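Barkau Residence Services Community Board
Forum: Housekeeping Practice > Linens and Guest Garments
Topic: Use of the bed as a folding surface for shirts and light jackets
Status: Open

k_amano
Section Lead, Linens
Posted Tuesday, 9:14 AM

Colleagues,

The revised room procedure is due for review in May, and Section 4 (Garments Left Unfolded) remains unsettled. The current text instructs staff to fold guest garments "on a clean, flat surface of adequate size." Several buildings have asked whether the bed qualifies. At Nimano House it has been the usual practice for as long as I have worked there. The Mthembu building prohibits it and requires the folding board.

I would ask members to state their building's practice and any objection to the following wording: "Where the bed has been made up with a clean sheet, garments may be folded upon it. The garment is to be laid out in full before the first fold."

Please confine replies to shirts, blouses and unlined jackets. Trousers are covered in a separate topic.

The picture below shows a garment on the bed at the point where Section 4 would begin to apply.
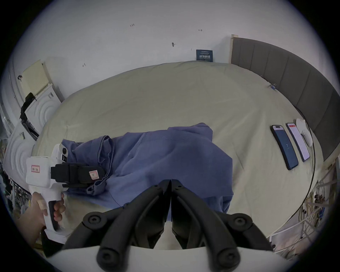 Blue-violet garment on a cream sheet, before smoothing.

The garment is still bunched, and part of it hangs over the front edge of the bed. Under the proposed wording, the first step would be to draw the hanging part back onto the sheet and locate the collar.

Kimie Amano

r_takeda
Mthembu building
Posted Tuesday, 9:52 AM

Our building does not support the proposed wording. A mattress gives under the hand. When a sleeve is pressed flat on a soft surface, the crease moves, and the second sleeve will not match the first. The folding board was purchased for this reason and has given satisfactory results in 55 rooms.

I would also draw attention to the edge of the bed in the picture. It is rounded. A garment laid near a rounded edge will slide toward the floor as soon as the weight shifts, and any garment that touches the floor must be returned to the laundry under Section 2.

R. Takeda

b.tiedemann
Posted Tuesday, 10:20 AM

I must disagree with Mr. Takeda on the first point. The board is 50 centimeters across. A man's shirt with the sleeves extended is a good deal wider than that, and my staff spend more time shifting the shirt along the board than folding it. A large bed takes the whole garment at once.

On the second point he is correct. I suggest adding: "Garments are to be placed toward the center of the bed, with no part hanging over the side."

Bastian Tiedemann

thosoda
Guest Property Desk
Posted Tuesday, 11:05 AM

May I raise a matter that falls between Section 4 and Section 6 (Personal Items)? There are two phones side by side on the right of the bed, with a computer mouse next to them and a thin cable along that side. The procedure does not state whether such items are to be moved before folding begins. A sleeve swung across the bed could easily carry a phone with it.

The Guest Property Desk would prefer that electronic items be left where they are and that the garment be folded at a safe distance from them. If there is insufficient room, the garment should be placed on a hanger and left unfolded.

Tomomi Hosoda

r_takeda
Mthembu building
Posted Tuesday, 11:17 AM

With respect, this supports the use of the board. A board can be set up elsewhere in the room, and the items on the bed need not concern anyone.

b.tiedemann
Posted Tuesday, 11:31 AM

Many of our rooms have no space in which to set up a board. Form 1466 was submitted on this subject last year and has not been answered.

y_kawaguchi
Training Office
Posted Tuesday, 1:40 PM

I have two observations from the Training Office.

First, new staff tend to begin folding before the garment is flat. The collar and both shoulders should be found and squared before the sleeves are touched. This applies equally to bed and board, and I recommend that it appear at the head of Section 4.

Second, I note the small blue binder clip on the sheet, near the headboard. Does any building authorize clips for holding sheets? Our bed-making guide makes no mention of them.

Yuto Kawaguchi

k_amano
Section Lead, Linens
Posted Tuesday, 2:26 PM

Clips are not in the linen list. The approved item is the Nullgate elastic sheet strap, stock number 814. I would ask that any further discussion of clips be moved to the bed-making topic.

I have amended the draft as follows:

4.1 The bed may be used for folding where it has been made up with a clean sheet. A folding board may be used in its place at the discretion of the building.
4.2 The garment is to be laid toward the center of the bed, with the collar and shoulders squared before the first fold.
4.3 Electronic items on the bed are not to be moved. If space is insufficient, the garment is to be hung.

Kimie Amano

r_takeda
Mthembu building
Posted Tuesday, 2:48 PM

The Mthembu building can accept 4.1 with the discretion clause. Our objection to soft surfaces stands, and I ask that it be recorded.

thosoda
Guest Property Desk
Posted Tuesday, 3:10 PM

The Guest Property Desk accepts 4.3. Please add "including cables."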